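From: Thodoris Andreadis
To: the alternative process list
Subject: Re: Paper negatives, and is it worth the bother

Hello Iseo, and hello everyone else who has been quietly reading along,

Sorry to be slow with this. I read your message on Monday over breakfast, started a reply, and then spent the rest of the morning going through old boxes of prints (you know how that goes). I'll quote the part I can be of some use with.

> I bought a box of the Staler matte paper because the list was so
> keen on it in June, and I have been exposing it in the camera as a
> negative. The skies come out as solid black on the negative, so
> there is nothing at all up there in the print. The shadows are thin
> and muddy. I have tried shorter exposures and the shadows vanish
> completely. Is this just what paper does, or am I doing something
> silly? Also, how on earth do you contact print through it without
> the grain of the paper showing?
>
> Iseo

You are doing nothing silly at all! Paper is made to give a good strong black from a fairly gentle negative, and when you put it in a camera and point it at a sunny street it has far more contrast than you want. Every one of us has a drawer of those white skies. Mine is a deep drawer.

What helped me most was pre-flashing, which I learned from the old Stamatopoulos handbook, the one with the green cover that keeps going in and out of print. You give the sheet a very faint, even exposure under the enlarger before it goes in the holder, just short of the point where it would show any gray when developed. Make a test strip for this, and be patient with it.

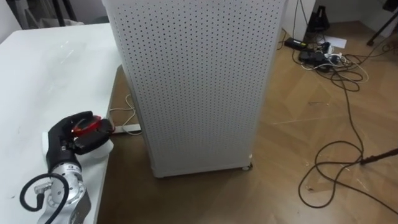
The first time I did it I was in a hurry and guessed, and I fogged a whole afternoon's worth of sheets, so please learn from me there. Once you have your time, write it inside the lid of the box. Then, in this order:

1. Flash the sheet and let it sit in the dark box while you get the holder clean. I load 5 at a time and stop there.

2. Meter as if the paper were very slow, and favor cloudy days or open shade for now. Blue skies can wait until you've made friends with it.
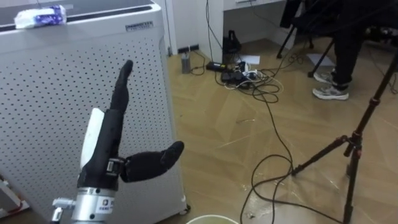
3. Develop in weak print developer, a good deal weaker than the label says, and pull the sheet by eye when the shadows have come up. Mine usually take a little over two minutes, but my darkroom is cold.

4. Wash it well and dry it flat between blotters, with something heavy on top.

As for the paper texture, I'm afraid some of it will always be there, and I've grown very fond of it. Printing emulsion to emulsion is the main thing. Check that there's no maker's name on the back of your sheets too, or you'll find it marching across somebody's forehead. I once rubbed warm beeswax into the back of a negative to make it more see-through, and it did shorten the printing time, but the wax went on in patches and I never got them out. 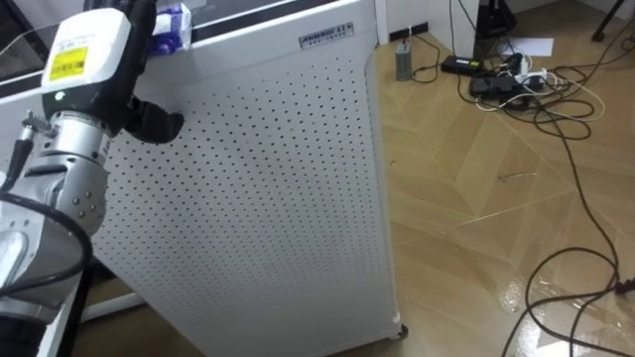
My best set so far is a group of 7 portraits of my aunt in her kitchen, all by window light, with exposures long enough that she got through a fair bit of a story during each one. Her hands are a blur and her face is perfectly calm. I couldn't have gotten that on film, or at least I never did.

One small thing about holders, as you mentioned yours leaks. Try a strip of black felt along the slot before you buy another. I paid far too much for a Havavik holder years ago and it leaked in exactly the same corner.

If you'd like to send me one of your too-contrasty negatives by mail I'd be glad to try it on my softest paper and send you back the print. And do tell us how the flashing goes, even if it goes badly.

Warmly,
Thodoris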